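Practice pads: how many cuts before you toss one?

radka_laz
I've gone through five pads since December and my wallet hurts. I do simple interrupted stitches on the soft skin-type ones, short cuts, black thread so I can see what I'm doing. My trouble is the thread. I leave a long strand on the needle and it ends up all over the pad, and then I'm fishing for the loop when I should be tying.

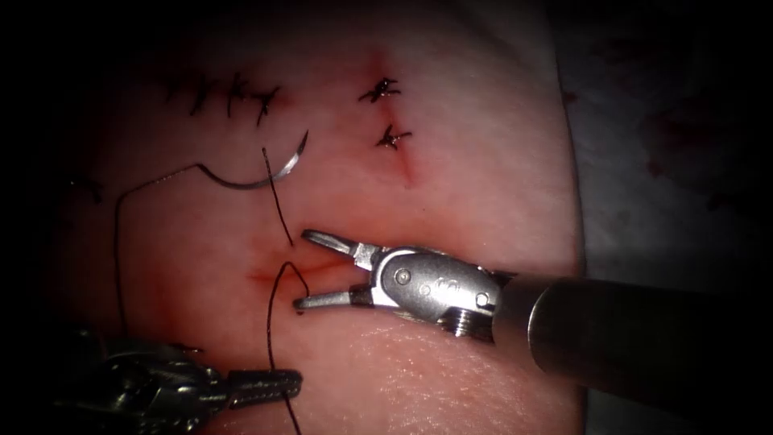

I've tried cutting the strand shorter but then I run out on the second knot, which is maddening! How long do you all leave yours? And do you keep cutting into the same pad until there's no room left?

skolev
I start long and park the extra off to the far side of the cut, away from where I'm about to bite. Sounds fussy, but you stop snagging it. Also take the needle further back from the point. Most people I've watched grab it way too close to the tip and then wonder why it bends.

costel_p
Disagree on long. Short strand, new one more often. Thread is cheap, I got 200 packs from Nultby and I'm still working through them.
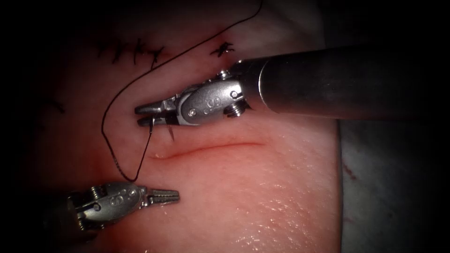
Big loops just teach you to be sloppy, sorry. You pull and pull and by the time it's through, the edge is all chewed up.

radka_laz
Ok but yours are Nultby pads too, right? Mine are Gosberg and the edges tear if I look at them funny.

borislav.p
Gosberg tears, yep. As for reusing, I fill the whole thing. A row in one corner, then a cut going the other way next to it, then another one lower down. Different directions are good for you, everybody gets comfy with the sideways ones.
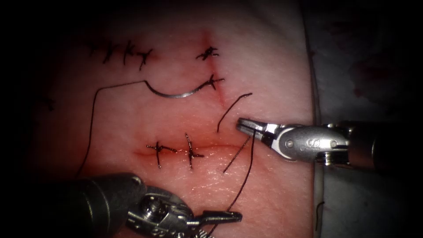

Ineck, December

Copying this from the notes I keep by the bench: "Vertical cuts still my worst. Tails uneven. Quit pulling up when tying." I'm over 632 stitches in and the vertical ones still bug me, so don't feel bad Radka.

costel_p
You COUNT them??

borislav.p
Tally marks on the wall calendar lol

skolev
Still say long thread. Radka, try both on the same pad and post which one you hated less.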